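Trudunico Kitchen Bin Set – Set-Up Guide
Section 3: Sorting your cutlery into the bins

Now that the bins are unpacked and rinsed, we come to the part most people enjoy, which is deciding what lives where. Please take your time over it! A good sort at the start saves a lot of rummaging later on, and you can always change your mind.

Before you begin
Clear a table or counter that gives you plenty of elbow room. Stand the bins toward the back, with their open tops up, and keep the front of the table free for the pieces you are sorting.

1. Tip your cutlery out gently in front of the bins and spread it with your hands until you can see the handles. Overlapping pieces are fine for now.

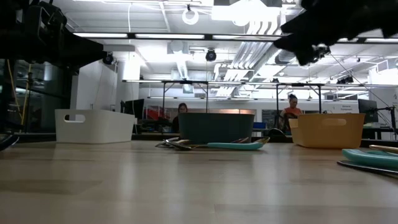
Bins along the far side of the table, with utensils still to be sorted.

2. Choose one rule and stick with it. Sorting by color is the easiest for a mixed household – gold pieces together, silver pieces together, teal handles together – but you may prefer to sort by type.

CAUTION: Lift out sharp knives first, by the handle, and set them well away from the edge of the table. Never reach into a pile without looking.

3. Start with whichever group is easiest to spot and move those pieces into their bin one or two at a time. Lay long utensils in at a slant if they won't lie straight. With gold-colored pieces in the white bin, for instance, a long one can rest diagonally quite happily.
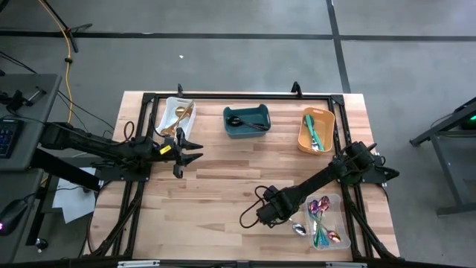
4. Carry on with the next group, and leave any odd pieces until last. If you have a spare bin, let the oddments share it.

5. Check that nothing sticks up so far that the bin might tip when you slide it into a drawer or onto a shelf.

Note: Dry everything well before you put it away. Damp handles can leave marks, and a folded dish towel in the bottom of each bin will catch any last drops and soften the clatter as well.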